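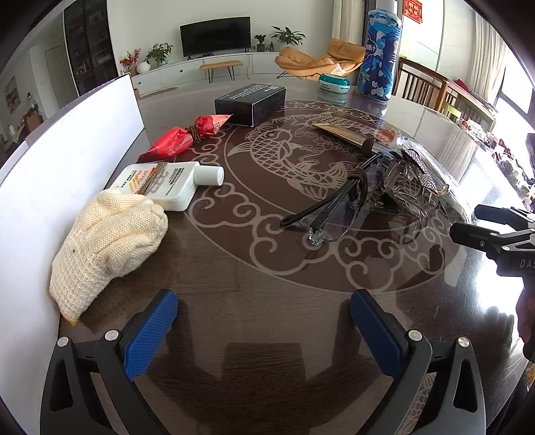 Carp, lotus and cloud curls on a dark-brown table.

17/03/2019

I've been playing Hendamcombe on my phone for a little over two weeks now, and I keep meaning to write something short about it and then opening the game again instead. So let me get this down before the next round of daily quests pops up!

If you missed the launch, it's a lake fishing game from Risumberg, the same small studio that made Gistance (the train-timetable puzzler I wouldn't shut up about last August). You rent a rickety boat, you pick a stretch of water, and you fish. The catch is that the lake runs on its own clock, so the perch that were biting like crazy at breakfast have moved off to the reeds by the time you're on your lunch break. I lost most of a Sunday-style lazy afternoon to chasing one stubborn pike up and down the north shore and I'd do it again.

There are 200 fish to collect, and I have 47 of them. I'd have more if I didn't keep spending my coins on hats for my captain. The rarer ones only show up in certain weather, and the forecast board in the harbor shop is vague on purpose – "some cloud, maybe" is a real forecast I got – so you end up keeping notes. I have a page in my kitchen notebook that just says "eel = fog??" and I still don't know if I was right.

Controls are mostly great. You flick to cast, hold to reel, and tilt the phone a little to steer the line around rocks. The tilting gets fussy if you play lying down, which is how I play everything, so I went into the settings and swapped it for the on-screen slider. Much better. I wish the game had mentioned the slider during the tutorial, because the tutorial mentions everything else, twice.

Now the money part. It's free to download, and you can fish as long as you like without paying. What costs you is bait. The basic worms refill on their own, but the fancy lures come in packs, and the biggest pack is 2160 pearls, a number that makes no sense next to any price in the shop. You always have a few pearls left over, never enough for anything. I earned about 60 in my first week just from quests, so you can see how long that pack would take. I haven't bought any and I'm doing fine, but the nightly tournaments do lean toward people with the good lures.

The sound is lovely, by the way. Put headphones on for the rain levels. There's a loon that calls from somewhere behind you and it got me every time!

Battery drain is rough on my older phone, and I had two crashes on the Alvarado map, both right when a fish hit the net (one was a sturgeon, I'm still sore). Risumberg says a patch is on the way. Until then I'd stick to the starter lake and the river, which have run smoothly for me.

If any of you are playing, write back and tell me what you used to catch the moonfish. I've tried everything in my tackle box, including bread.

Recent items
Gistance gets a night train update
Five word games for a long layover
My favorite phone stands under ten dollars
Cloud saves: which games still don't have them
Reader mail: your worst accidental purchases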